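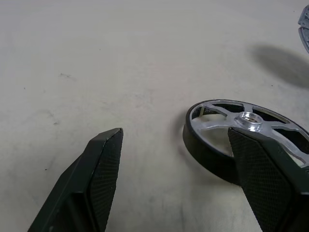

Are the demonstrations collected so far enough to train a policy that will hold up on the Stokton line?
Probably they aren't, and I would put off any decision about the line until the held-out test described further down has been run.

Progress report, wheel handling work, period ending June
Prepared by Hatsue Hattori for the program manager, Istari

1. Where the count stands

We have recorded 3788 demonstrations since the start of the grant. The original plan treated that total as the main measure of progress, and on that measure we are ahead. I would ask you to give it less weight than the plan does. A demonstration goes into the total when the operator presses the stop pedal and the file saves. Nothing in that step checks whether the grasp was any good, whether the arm took a sensible route, or whether the recording differs in any useful way from the one before it.

During the period I pulled 450 recordings at random and watched them all the way through, at normal speed, with the joint readings alongside. Of those, 378 were usable as they stood. The rest had problems ranging from small (a long pause at the start while the operator settled) to serious (the wheel pushed along the table by a fingertip before the grip closed, then lifted anyway and marked as a success). It would be easy to apply the same share to the full set and call that our real total. I don't think we should. The early recordings were made under looser instructions and are likely to be worse, and my sample was too thin in the early weeks to say by how much.

2. What the task covers

For anyone reading this without the proposal at hand: the operator drives the arm by hand controller, the gripper closes on a wheel lying on its side, and the wheel goes to a fixture. The learning system gets the wrist camera view, the joint positions and the gripper opening. It doesn't get a depth reading. That was a cost decision made before I joined, and I have gone back and forth on it.

The wrist view is less generous than the proposal suggests. On many approaches one finger covers part of the wheel at the moment when the last few millimeters matter most. Operators can glance past the screen at the table. The policy has no such option, so some of the corrections we record are responses to things the camera never saw. Training on those teaches the system to guess. We have started asking operators to work from the screen alone. They dislike it and they are slower at it.

Shiny rims are a second difficulty. The highlights move as the camera moves, and in early tests the policy appeared to follow a bright patch toward the hub instead of the hub itself. I say "appeared" because we saw this in a handful of runs and haven't isolated it.

3. Results from the trained policy

The second policy was trained on everything recorded up to the end of May. It completed the pick in 33 of the trials we ran on the bench. The number has already been quoted in one slide deck, and I would rather it were not quoted again without the following notes.

The trials used the same wheels, the same table and the same lights as the training set.

Start positions were chosen by the person running the trial, who also knew which positions the first policy had handled well.

A trial was restarted if the arm stalled in the opening seconds. Restarts weren't logged until partway through.

Put together, these mean we have shown that the system can repeat what it was taught in the room where it was taught. Noltex claims more than that for their own system, and we were asked at the last review why our claims are weaker. I have read their material and can't find how their trials were set up, so I have no comparison to offer.

4. Variety

Most recordings place the wheel within easy reach and flat on the table. Few have it near the edges of the workspace, and very few have two wheels close together, although the Stokton site tells us that wheels often arrive touching. The reason is plain enough. Operators are paid by the session with a target count, and an easy placement takes far less time than an awkward one.

I have replaced the count target with a placement sheet. Each session now gets a list of positions and rotations to work through, including the unpleasant ones. The weekly total dropped as soon as we did this, and you will see that drop in the next set of figures. Please read it as a change in what is being collected.

The Nepia annotation tool was supposed to flag near-duplicate recordings for us. It flags too many. Two picks from the same spot with different finger approaches come back as duplicates, and those are pairs we want to keep. We have turned automatic removal off and kept the flags as a hint for the reviewer.

5. Spending

Operator time is on budget. Review time isn't, as the proposal allowed for almost none of it. I have moved hours across from the second fixture, which is delayed in any case while we wait for the revised drawings. Replacement finger pads were bought earlier than planned. Worn pads change how a grip behaves, and I didn't want that mixed into the data without a record of it. Pad changes are now entered in the session log.

6. Next period

Run the held-out test: wheels not used in training, start positions drawn by script, every restart logged, and the person scoring kept separate from the person who trained the policy.

Review the early recordings in full and drop what fails.

Record a set with wheels touching, even if it is small.

Price a depth camera, so that the question can be settled one way or the other.

7. Decision requested

I am asking for approval to carry the review hours into the next period at the current rate, and for the milestone in the agreement to be reworded from "demonstrations recorded" to "demonstrations passed on review." If the wording stays as it is we will meet the milestone early, and I don't believe it would tell you much about whether the system works. Draft wording is with the contracts office and needs your signature before the next invoice goes out.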